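Tea corner to open at Nollora lending room

2022-10-21

Visitors to the Nollora lending room will be able to borrow tea things as well as tools and toys from January. The room, which is run by the residents' group in the old Samonte building, has taken in 347 household items so far this year, and crockery has been the most asked for.

Pallavi Semwal, who looks after the stock, said that cups and teapots were being packed together in plastic baskets so that a household could take everything home in one go.

"People were coming in for a teapot and going away with a carrier bag full of cups knocking against each other," she said. "A basket with handles is easier on the bus."

Each basket is set on a white table and filled there. The dark teapot goes in at the left, with glass cups beside it.
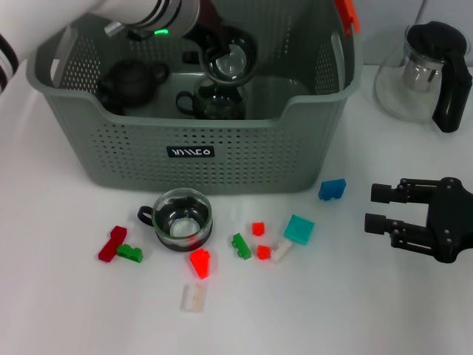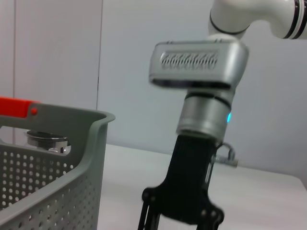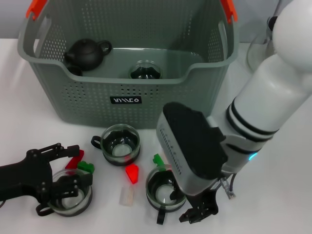
Tea things and the grey perforated basket at the packing table.

How to borrow

A basket can be kept for 3 weeks and should come back with the cups rinsed and dried. Borrowers need a Nollora card, which is free to anyone living on the Patano estate. There is no deposit, but breakages should be reported when the basket is returned.

The group has 26 baskets to fill and is still short of glass cups with handles. Donations can be left at the side door during opening hours. Chipped cups cannot be accepted.

Toy building blocks are also wanted for the children's shelf, in any colour and with or without a box.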